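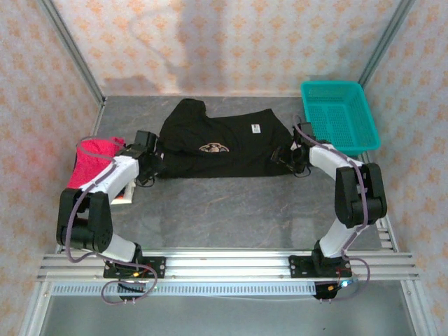
Black garment with a printed emblem, spread out, part of it bunched up.

Keeping blacks black -- quick tips

Had a few asks about this since January so jotting it down fast.

Wash dark stuff inside out. Always. Cold or 25 minutes on the quick cycle, no longer. Half the powder you think. Liquid is better, powder leaves white streaks in the creases and then you're rinsing again.

Don't cram the drum. Zips done up, pockets emptied (tissues!!).

Prints -- never iron straight on them. Turn it inside out or put a tea towel over. Same with anything rubbery on sleeves. 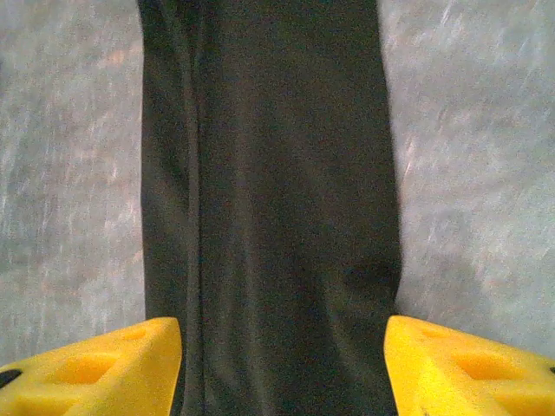
Fluff next. Dark cotton picks up everything, so keep towels well away from it, seperate load. Sticky tape round your hand does for small bits. Damp rubber glove for the rest, stroke one way only.

Drying: shade, not full sun. Hang from the hem, pegs at the side seams so the marks dont show. Shake hard first, saves on ironing.

Faded already? Raghavendra Mathew at Muvcombe swears by a dye sachet in the machine. Run an empty hot wash after or your next whites go grey. Mine did.

More on collars when I get a minute.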